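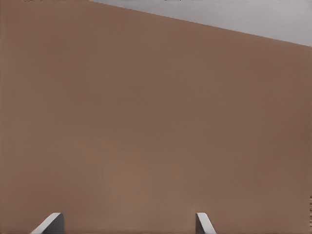

wrist cam view in sim, gripper open, brown table

Bimanual cup task – arm faults on approach, only in sim??

tbiwott wrote:
ok need help, been at this since Saturday. Two arm setup in the simulator, cup in each hand, the arms are supposed to bring them together and pour one into the other. Policy is trained on the Dresgate demos, 318 episodes. Arm on one side runs fine. The other one, somewhere in the approach, wrist joint just snaps. Like it jumps 65 degrees in a single step, then the safety check trips and the whole episode dies.

Happens in 12 out of every 65 rollouts, give or take a couple. No pattern I can find. Same seed, same crash, so at least it repeats.

Things I did already:
new seeds
halved the controller gain
reinstalled the Hutsuliak driver package (twice)
swore at it

We're supposed to go on the real arms at Pladberg in April and I am not putting that on hardware. Any ideas?

Tumaini

rustbucket_ray wrote:
wrist flip. your IK is hopping to the other solution. seen it a million times. clamp the joint velocity and move on

gijs_leemans wrote:
Please do not "clamp and move on". If you clamp it the arm still WANTS to go to the other solution, it just goes there slowly, and now it swings through whatever is in between. On two arms sharing one table that means the other arm. I have a dented forearm cover from exactly this.

Tumaini, is the trip from joint velocity or from the collision check? Different problems.

rustbucket_ray wrote:
I've run clamped for 8 months, never hit a thing. but sure

tbiwott wrote:
Velocity. Collision check never fires, I looked. Log line is always the same, wrist 2 over limit, then hold.

And both arms go to hold, which I guess is good? Cup stays in the gripper anyway

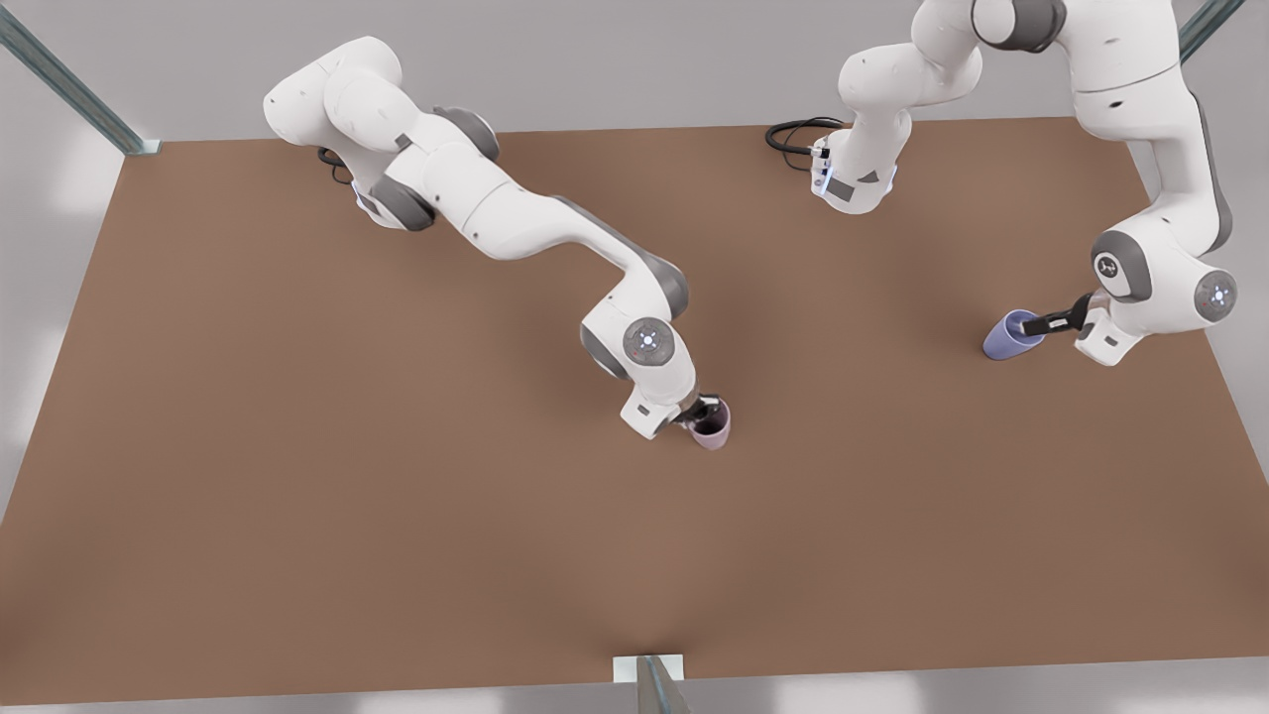
The thing that bugs me is it's worse when one of the cups is tipped over. With both cups upright I ran 65 more last night and got one trip. One. As soon as the hand has to roll a cup over on its side the trips come back. So maybe Ray is right that it's a flip, but why would it work most of the time and not all of it?

palletjack wrote:
how close is wrist 2 to straight when it trips? plot it. if it goes thru zero right before, thats your singularity, done, go to bed

gijs_leemans wrote:
What palletjack said. Rolling the cup probably takes you close to lined up and then a tiny bit of noise in the policy output decides which side you land on. Explains why it isn't every run.

Also check how the action is stored. Are the demos joint angles or hand poses?

tbiwott wrote:
Poses. Quaternions. Converting to joints on my side.

gijs_leemans wrote:
Did you check the signs? q and -q are the same rotation but your interpolation won't know that. If the demo set has both, the network averages them and you get garbage in the middle. Garbage in the middle looks a lot like a 65 degree jump.

rustbucket_ray wrote:
it's not the signs, everybody blames the signs. its the IK

palletjack wrote:
can be both lol

tbiwott wrote:
Ok plotted it. Wrist 2 does get near zero, but only in 8 of the 12 bad runs. The other four it's nowhere close. And in those four the quaternion sign changes between one step and the next. So... both. Ugh.

Gijs how do you fix the signs, just force w positive?

gijs_leemans wrote:
No, forcing w positive moves the jump to wherever w crosses zero. Go through each episode and flip any quaternion whose dot product with the one before it is negative. Then you still have to pick a consistent start sign across episodes. Or switch to 6D rotation and retrain, I would do that. Costs you a night of GPU.

For the other eight: seed the IK with the current joint angles and reject any solution too far off. If it finds none, stop. Don't clamp.

rustbucket_ray wrote:
seeding yes. stopping mid pour with a full cup, no. now you have water on the table and a motor cable sitting in it. slow down and hold the wrist level, THEN stop

gijs_leemans wrote:
Fine, that is fair for a full cup. I'd still want the hard stop underneath it. On the real cell the stop has to be in the arm controller anyway and not in somebody's Python.

clandport_kev wrote:
jumping in – if this is the older Clandport sim config check the wrist limits in there too. ours had the limit for one arm copied to the other without mirroring. Didn't cause a trip by itself but made the IK pick weird solutions on one side only. You did say only one arm does it

tbiwott wrote:
oh come on

Yep. Not mirrored. Left and right have the same min and max on wrist 2. So that makes three things wrong.

Fixing limits first, then seeding, then retrain with 6D overnight. Keeping the velocity trip exactly where it is, sorry Ray. Will post numbers when its done. Pushed the hardware date with Pladberg till I get a clean batch

rustbucket_ray wrote:
never said to remove the trip. said clamp. different thing

palletjack wrote:
post the plots too, I want to see the four weird ones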